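Tissue Boxes at Large: a gallery, page 2

Posted 09/05/2021

I have been suspicious of the tissue box for a long time. It is sold by the sheet count, it is shaped to suit a store shelf, and it ends up on every flat surface in the house whether or not anyone decided it should live there. This page collects a few more of them, with my remarks. The first page drew 63 comments, most of them in defense of the box. I remain unmoved.

A word on terms. By "box" I mean the ordinary cardboard carton with a slot on top. Soft plastic packs are a different complaint and will get their own page in October if I can stand it.

On counts

The carton from Stoltitz that I bought for comparison says 88 sheets. I counted them out on the dining table one wet afternoon and got 88, so I will give them that. What the number leaves out is that the first few come up in a clump, and the last few lie flat on the bottom where you have to go in after them with two fingers. Call those usable if you like.

On covers

Letent makes a cover in padded fabric, and Timeck makes one in bamboo with a sliding base. I have tried both. The fabric one slides along with the box every time you pull. The bamboo one stays put, but you can't see how much is left, and you find out at the worst moment. A reader wrote in to say that a cover "finishes a room." I have looked at my room with and without it and can't tell what was finished.

On where they sit

Any surface will do, it seems. My own objection is to good wood. A heavy, dark, polished board with real grain in it is worth looking at, and a printed carton in the middle of it is what you look at instead. The printing is designed to win that contest.

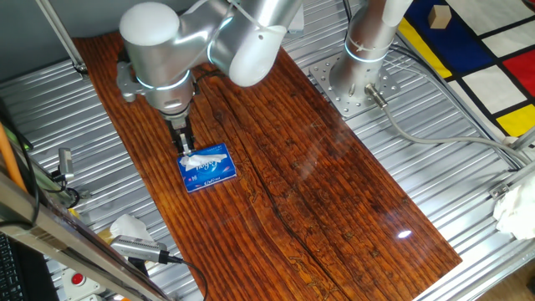
Blue carton on reddish-brown wood, with the tissue sticking up out of the top. The brand name is in a cursive style, for elegance I suppose.
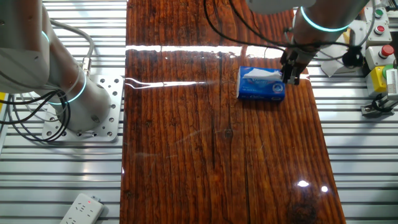

Blue again, off to the right side of a long glossy board. Given the choice I'd look at the knot in the wood.

People tell me blue is restful. I think blue is what you get when a packaging department wants to suggest clean air and has one afternoon to do it. Plain white cartons exist, and the Từ shop near me used to stock a gray one with no printing except on the underside. It was dropped after a year. The clerk said it didn't sell, and I believe that, though they kept it on the bottom shelf behind the paper towels.

The next page will cover cube-shaped boxes, which I expect to like even less. If you own one you're willing to defend, use the comment form and please say how you get the last sheet out.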